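Print this page
E-mail this to a friend

Review: the Dekstead hand-held gripper pair, after a term with our robotics club

I run the Curnbridge student robotics club with Albertina Leitão, and since November we've been using a pair of Dekstead hand-held grippers for our main project. The idea is simple enough: you do a job with the grippers in your own hands, the movements get recorded, and later the students try to teach an arm to do the same job. I'd expected it to be fiddly. It was, for two sessions, and then we were all fighting over whose turn it was!
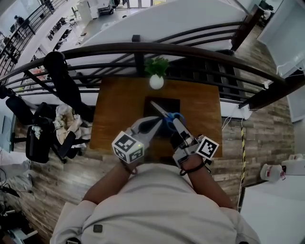

Our project is called Baptista, and its goal is to get a robot to tidy a work table without flattening anything on it. We started the students on soft things, sponges and socks mostly, and moved up to proper tools once they'd stopped squeezing so hard. Scissors are my favourite test. Ours have blue handles and a metal blade, and with a gripper in each hand and a black mat under the work you soon find out how much you normally leave to your fingertips. The marker cubes on top look as if they ought to get in the way, and I was sure someone would keep knocking them together, but after an afternoon you stop thinking about them (mostly).

The grip is the best part. It closes smoothly, it doesn't pinch, and our 14-year-olds were as happy with it as the sixth-formers. We have 17 members this year, so a pair gets passed round a lot, and so far nothing has come loose. Setting up takes us seven minutes, which leaves a decent chunk of the evening for real work.

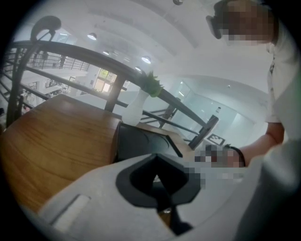 Grumbles, then. The instructions are thin, and the page on calibration might as well be missing. Albertina ended up writing our own, and new members now get hers first. I'd also like a carrying case. We tried the Clarkov set last year and it came with a lovely one, though the fingers felt stiff and the younger students gave up on it quickly.

Arms do get tired, so swap people often. We change over after every few goes and the recordings are much tidier for it.

Would I buy them again? Yes, and I'm already trying to find the money for a second pair before the summer show. If your club has only ever built wheeled robots, do give these a try, they've brought in students who never fancied soldering.

Four and a half stars. The missing half is for the calibration page.

Posted Friday, March 13, 2026

Print | E-mail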